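Hallden Workshop and Dining Tables
Zulleck Furniture

Hallden 4 long table, dark brown

Product code: 398
Range: Hallden
Maker: Zulleck
Supplied: flat, legs and rails packed separately

The Hallden 4 is a long, narrow table for dining rooms, studios and shared work areas. The top is solid wood with straight edges and no moulding. It is stained dark brown before oiling, so that light scratches do not show as a pale line. The grain is left open and can be felt under the hand.

Dimensions

Height to top surface: 700 mm
Clearance under side rail: 610 mm
Other lengths and widths are made to order and priced by the Zulleck office.

The standard height is lower than that of most dining tables. It suits chairs with a low seat. Buyers who intend to use the table with the Bellalura bench should order the longer legs, as the bench seat is too high for the standard version.

Construction

The top is joined from full-length boards, glued edge to edge. Slotted brackets fix it to the rails and let the boards move across their width as the air in the room changes. The screws in these brackets should be firm but not fully tight. A top that is clamped hard to the frame may split in its first heated winter.

Legs are fixed with one bolt and two dowels each. The dowels are fitted dry. Glue is not needed and makes later removal difficult.

Finish

Two coats of hard oil are applied in the workshop. The surface resists water, tea and weak cleaning fluids for short periods. It does not resist standing water, bleach or hot pans. Oil the top again after the first year, and then whenever water no longer forms beads on it. Major oil in the dark shade matches the workshop finish. Clear oil can be used but will leave worn areas lighter.

Changes to this model

From September 2018 the side rails are supplied with the bolt holes already lined. Earlier tables had plain holes, which could wear if the legs were taken off often. A set of linings for older tables can be ordered under the same product code.

Care on delivery

Leave the packed top lying flat in the room where it will be used for two days before assembly. Do not stand it on its end or lean it against a radiator.

Not included

Benches, chairs, oil and floor pads. 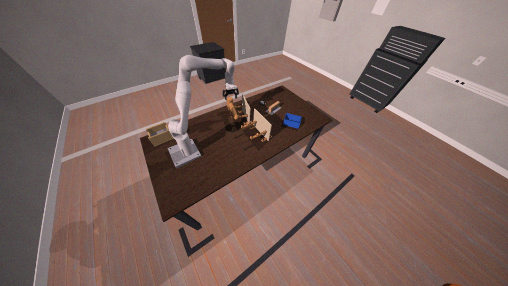 Kálmán Farkas: We have had the standard height for two winters and the top has stayed flat. The bracket screws were far too tight when we put it together, so it is worth checking them before the heating goes on. I would also order the oil with the table, as the dark shade was out of stock when we needed it.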